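Mar 22, 2020
Notebook, Jana Kettler -- bun steaming, small table

Today I wanted to finish the comparison of the two flours for the Kesora page, the Drindetti and the Brasinby. The dough was made yesterday evening with 293 g of flour and kept in the fridge. It was stiffer than in September, so I gave it one more spoon of water and let it rest again for 13 minutes.

We use the electric pot with the steel insert. Please fill it with 900 ml of water and not more, otherwise the water comes up through the tray when it boils and the bottoms of the buns get sticky. Liu had this problem twice and wrote it on the wrong page, so I repeat it in this place.
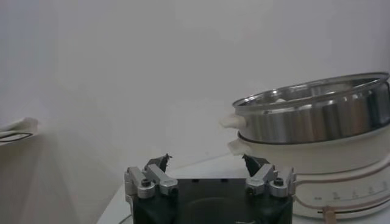

The numbers on the base are hard to read when one stands in front of the table. I am used to set it by feeling, but for a comparison this is not good. I would like to put a small pen mark at the position we always take -- if somebody is against it, please tell me before the next batch.

For the buns: leave a finger of space between them and the wall of the tray. Put the lid down on the table with the handle up, and keep the plate on the other side of the pot, so the hands do not cross over the steam. Take the buns out one by one. The ones from the Brasinby flour I find a little sweeter, but the skin is less smooth. The Drindetti ones keep the shape better.
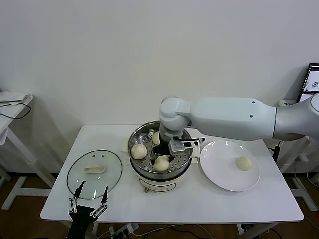 Three buns in the tray, one on the plate.

Still to do: weigh one bun of each flour after cooling, buy new paper for the tray, ask Liu for his recipe card. Cost of both flours together was 172, receipt is in the folder.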